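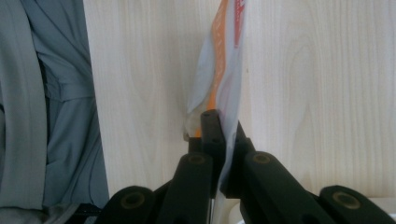

Kgomotso Adams inherited her aunt's seat on the Huddale bus, which was not the sort of thing a lawyer could help with.

The aunt had ridden the 262 from Erkley to Huddale every Saturday for most of her adult life, always in the second row on the left, and the other regulars had closed ranks around the seat after the funeral. A man in a green coat put his hat on it. When Kgomotso got on, he took the hat off, looked at her chin, decided it was the right chin, and nodded.

"You'll want the window open a crack," he said. "She did."

Kgomotso did not want the window open. It was January. She opened it anyway and rode the whole way with one cold ear.

She had only meant to go once. There was a library book to return, a thing about canals, and a bill to settle at Imhof's, where her aunt had been buying thread on credit with no visible intention of stopping. The bill came to 60 dollars. Mrs. Imhof wrote PAID across it, then asked what she'd be needing next week.

"Nothing," said Kgomotso. "I don't sew."

"Neither did she," said Mrs. Imhof, and gave her three spools of gray.

On the ride home the man in the green coat asked her opinion of the new roof at the depot. She said she had no opinion. This was received badly. A woman across the aisle explained that her aunt had been against the roof from the start, and had been about to say why when they got to Erkley, two weeks before she died.

"So we've been waiting," said the woman.

Kgomotso looked at the roof as they went by. It was a roof. She thought of her aunt, who had once refused to speak to a dentist for a whole year over the color of his door.

"It's too proud," she said.

There was a long silence. The man in the green coat took a pencil out of his pocket, thought better of it, and put it back.

"Proud," he said. "Well, there you are."

The next Saturday she told herself she was going in for bread. Cetell, the driver, already had her change ready – the right change, in the old woman's coins, warm from his hand. The hat came off the seat. She sat down and reached for the window.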